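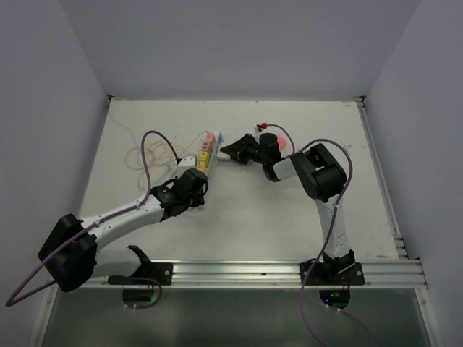
Software engineer, manipulation (control + perception), Pundow

Full time, on site in Estthorpe. Start as soon as you can, August at the very latest. We have one opening now and probably a second later.

Short version: we write the software that lets two-arm cells deal with cables, plugs, adapters, power strips. Small stuff, floppy stuff. We need someone who can own the layer between the camera images and the joint commands, and who doesn't mind reading old logs.

What's there already

- Controller in C++, runs at 300 Hz. Works. Nobody loves the config files.
- Perception in Python. Segmentation for cords and connectors, pose estimate for the rigid parts. The cord part is weak, see below.
- Soltani, our in-house planner. Handles both arms, collision checks between them, regrasp. Written mostly by King-fai Lam, who will be the person you bug the most.
- Somton, the log and replay tool. 3654 episodes in it as of this week, 3000 of those labeled. Labeling is not your job but you will be asked to fix the labeling tool.

What you'd be doing

First 6 weeks: get a build going, sit with Yu-ting Hsueh on the perception side, fix a few real bugs, ship them to the cells. After that mostly these:

1. Cord tracking when one strand goes under a finger and comes out the other side. Right now the tracker makes two cords out of it and the planner belives it.
2. Wrist camera vs fixed camera. They disagree on where a connector is, usually by a little, sometimes by enough to miss. Calibration drift, timing, or both. We have a theory, you may have a better one.
3. Recovery. When a grasp slips the policy should back off, look again, retry. Today it backs off and waits for a person.
4. Our own arm cables. The planner knows the links but has no model of the cabling that loops off them. We keep it out of trouble with hand set joint limits, and we'd like those gone.

The wrist view is what the perception code gets fed for close work:
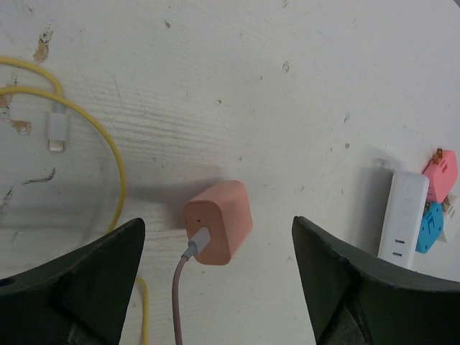
Page last changed: November 2022

A pale connector on a pale scuffed table is the sort of thing that gets us. The orange adapter is easy, color alone nearly does it. The white Lightning end on the yellow cable, not so much. Chipped paint gets picked up as an object more often than we'd like to admit, if you've got ideas about that put them in your email.

You should have

- Solid C++ or solid Python, and enough of the other to not be scared of it
- Worked on a real arm at some point. School project is fine if you can tell us what broke
- Camera geometry. Hand-eye calibration, know what a frame transform is and why yours is backwards
- Some sense of timing, threads, dropped messages
- OK with writing down what you did

Nice if you have

- Trajectory optimization or sampling planners
- Learned policies, imitation learning, any of it
- Deformable objects, even a little
- Build systems. Please.

Don't need: a PhD, a paper list, a cover letter in the formal style.

How we work. Small team, one floor, desks next to the cells. Code review same day. Stefaniia Levchenko runs the control group and would be your manager. Pak-hei Tam looks after the cells and the booking sheet, so if you want arm time you talk to him. Remote on Fridays if nothing is on fire. Relocation help yes, visa help yes, ask early becuase it is slow.

Pay is by band, you get told the band in the first call, before any test.

To apply: email Anqi Zou at the jobs address in the page footer. Put "manipulation" in the subject. Resume, plus a link or a paragraph on one thing you debugged that took too long. Code samples welcome, any language.

Then: one call, a take-home with replay data from Somton (an evening, paid), one day on site with the team. Answer within a week after that.

No agencies.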